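Course pages > Handling and Grippers > Unit 4 > Handout: comparing fingers on soft items
Notes by Þórarinn Baldursdóttir, February

Unit 4 is about choosing fingers for things that don't keep their shape. In Unit 3 everyone gripped blocks and tins, and the data sheet told you most of what you needed. With bags and cloth the data sheet is much less help. Payload hardly matters, as a thin bag weighs next to nothing. What matters is how the fingertips meet the table and how the material gathers between them.

We compare two finger sets on the two-arm bench. The Dovska set has a stiff tip and a fine ridge. The Zekdale set is a little softer and wider. Both fit the same wrist with four screws, so you can swap them during a session without touching the arm program. Do run the homing routine again after each swap. Last year two groups skipped it and had to throw away a morning's results.

4.1 Thin film

Start with film, because it shows up tip problems straight away. Lay the bag flat with the arms parked, then bring both grippers down to the starting height, one at each side.

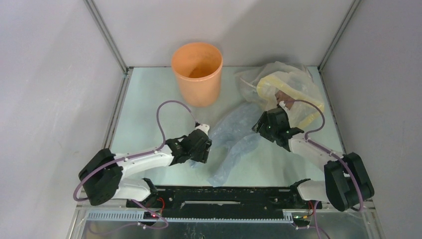

Lower each gripper in small steps until the fingertips just touch the table, then back off by one step. Close at 10 per cent speed. If the film slides away in front of the tips, you are too high or closing too fast. If the arm stalls, you are pressing into the table. Write down the height at which you first get a fold between the fingers, for each arm separately. The two arms will not agree, and you should not average them.

Do 35 attempts per finger set. An attempt counts as good only if the film is still held when the gripper has risen 190 mm. A grip that lifts and then lets go is written down as a slip, in its own column.

4.2 Cloth

Cloth is easier to pick up and harder to place. It folds between the fingers readily, but you often get more layers than you wanted. Use the same speeds as before so that the figures can be compared. The starting height can be higher, as bunched cloth stands up from the table. 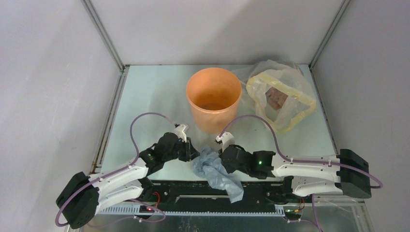 When both arms hold the same cloth, move one arm at a time. If they both move, they pull against each other and the weaker grip slips, and your table then tells you about the arm motion when you wanted to know about the fingers. Keep the cable loops in mind too. A loop that is fine with the wrist level can drag on the work once the wrist turns past 70 degrees – check this by hand at low speed before you run anything.

4.3 What to hand in

One table per finger set, with columns for item, arm, height, good, slip and miss. Below it, a paragraph saying which set you would fit for film and which for cloth. It is fine to choose the same one for both if your results support it.

Also answer these in a few lines each:

Did the order of testing affect your results? Half the groups will start with Dovska and half with Zekdale.

How much did the starting shape of the item matter? Suggest a way of laying it out that another group could repeat.

Would a force reading at the wrist have changed any of your decisions?

Marcelino Mendonça looks after the spare fingers and the Kirkegaard torque driver. Please use that driver for the finger screws. The threads in the wrist plate are small and two are already worn.

Reading for next time: chapter 6 of the course book, up to the section on suction cups. We start Unit 5 with the Burel controller, so install its software beforehand.

Comments (4)

tamsin_r: Is the height in 4.1 measured from the table or from the parked position?

Þ. Baldursdóttir: From the table. I'll add it to the sheet.

Group 6: We got far more slips on the left arm with both finger sets. Should we do it again or leave it in?

M. Mendonça: Leave it in and say so. Then swap the left and right fingers over and do ten more on film. If the slips stay on the left, look at the wrist plate screws.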